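Delwyn McAlister
Right, the old tower is finally coming apart! It's been under the stairs since we lived on Skidlow Road and I've run out of excuses. Thread, I suppose (1/6)

2/6 Side panel off, tower laid down flat. So many cables. Blue ones, a red one, thin black ones wandering all over the motherboard.

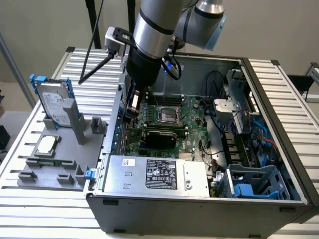
CPU socket open and empty, memory slots just above it

3/6 Anyone got a spare processor for one of these? Happy to pay postage.

4/6 Power supply is staying put for now (I can't face the wiring before tea).

5/6 Drive cage next. There are 527 holiday photos from Te Moana on the old disk and Mum wants every one.

6/6 Kettle's on, back at it after 6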